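**The Salminen Handover, or How to Share One Chair**

Readers who gave up on the Avollow town council sometime in the spring, and we don't blame you, may have missed that the mayor's office changes hands this Tuesday. It changes hands without an election, a resignation or a scandal, and that last one alone makes it a novelty in these parts.

The short version: after last fall's vote left neither the Garneo Road slate nor the Murnar Ward independents with enough seats to run anything, the two sides signed what everyone now calls the Salminen arrangement, after the Salminen Room, where they were shut up with a coffee urn until it was done. Garneo Road got the mayor's chair first. Murnar Ward got the deputy's chair and a promise. The promise comes due on Tuesday at 7 p.m.

It was supposed to come due in August. Then the budget ran over, and the outgoing side pointed out that you wouldn't change drivers in the middle of a left turn. The incoming side pointed out that this particular left turn had been going on since June. Both statements were entered into the minutes, where they will live forever. 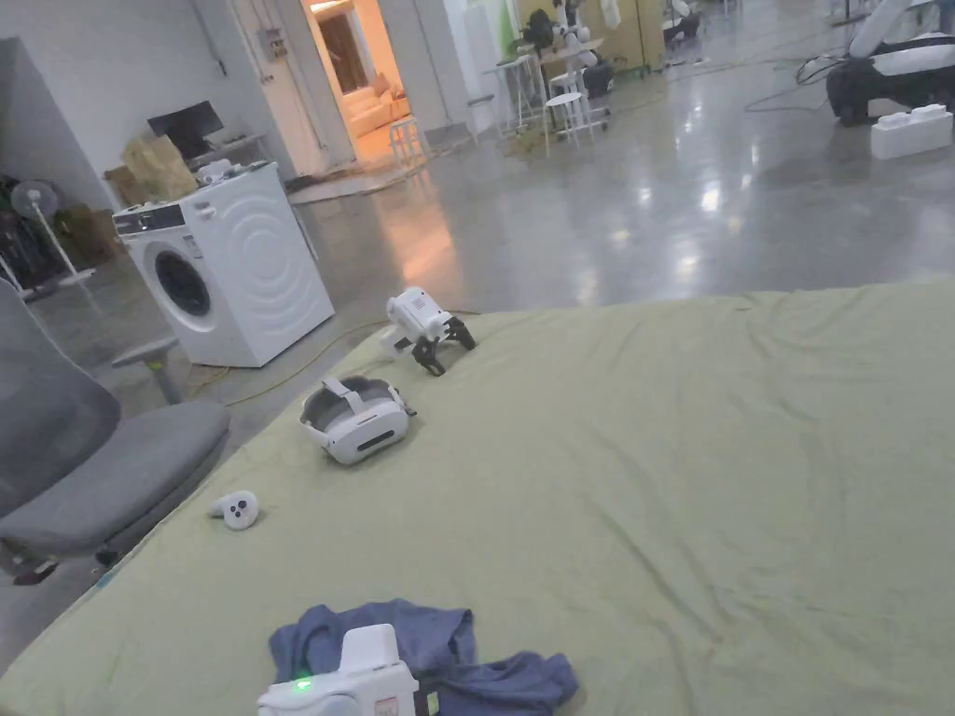

So what changes? On paper, a fair amount. The mayor sets the agenda, picks who chairs the planning board, and signs anything that costs more than the council feels like discussing. The deputy fills in when the mayor is away and gets the office with the radiator. The two will swap offices too, and we understand the radiator came up during the talks more than once.

In practice, expect less drama. The arrangement runs to 6 pages, and most of them exist to stop either side from doing anything the other would hate. The parking rates stay where they are. The library hours stay where they are. The Garneo Road bus shelter, a campaign pledge from both slates and therefore built by neither, stays where it is too, meaning in a drawing.

The one real fight is over planning. Murnar Ward wants its own person running the board before the old depot site comes up for a decision. Garneo Road says the board chair was never part of the swap. We have read the relevant paragraph several times, and it says the chair will be "agreed between the parties in good time." We'd love to meet whoever wrote that and ask them what time it was.

There is also the matter of the petition. A total of 3,472 residents signed to have the depot site kept for public use, a bigger number than voted in the Murnar Ward race, and the council formally "received" it in the spring. For newer readers: receiving a petition means it was handed to someone. The incoming mayor has said it will be debated at the first regular meeting after the handover. The outgoing mayor said the same thing, about a different first meeting.

Then there's the vote itself. The handover needs a simple majority of members present, and the two sides together have that with 2 votes to spare. That sounds comfortable until you remember that the July session on sidewalk repairs opened with half the coalition stuck behind a freight train. One Garneo Road member has been heard saying they'll "see how they feel on the night." We've asked how they expect to feel and will print the answer if one arrives.

The opposition, such as it is, will vote no and give speeches. Their line is that voters picked a mayor and are getting a time-share. It's a good line and they know it, so bring a cushion. 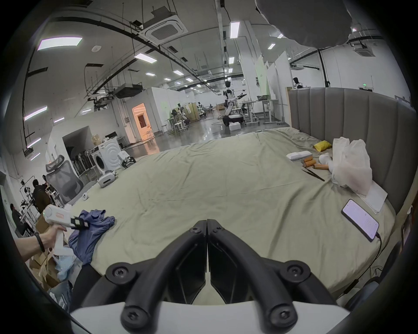 *A phone, some papers and a plastic bag on the bed.*

If you'd like to watch, the public benches open at 6:30. The last handover of any kind drew 237 people to a room built for a good many fewer, and the overflow had to follow along from the hallway by listening for applause. There will be a loudspeaker out there this time. It was tested on Monday and could be heard in the parking lot, so latecomers may want to just roll the window down.

Written questions for the new mayor can be dropped at the front desk until noon on the day. Please keep them to one side of one sheet. The council will not take questions on the radiator.

The arrangement runs until the next regular election, when Avollow gets to choose a council all over again and, if the past is any guide, will split it right down the middle. The Salminen Room has already been booked for the following week. The clerk's office says this is a routine reservation.

Next issue: the depot site, with a map, and the bus shelter drawing, if they'll let us have a copy.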